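1/ I moved to a new town in August and decided to learn the names of my neighbors. It is harder than I thought.

2/ In my old building in Lill we had 117 flats and I knew four people. So I started with a small notebook -- one page for each door.

3/ Dzintra from the second floor told me her grandmother baked bread for the whole street. I wrote the recipe down, but she says the flour here is different.

4/ In the evening I think about tables. A big wooden one, with the grain going across it, makes people sit longer.

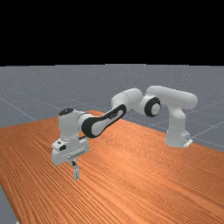 5/ Jaanus lent me 300 pages of old letters from the house. I read them slowly, with a dictionary.

6/ Now I know eleven names. If you have also moved, how did you begin? Please write to me, I answer everyone.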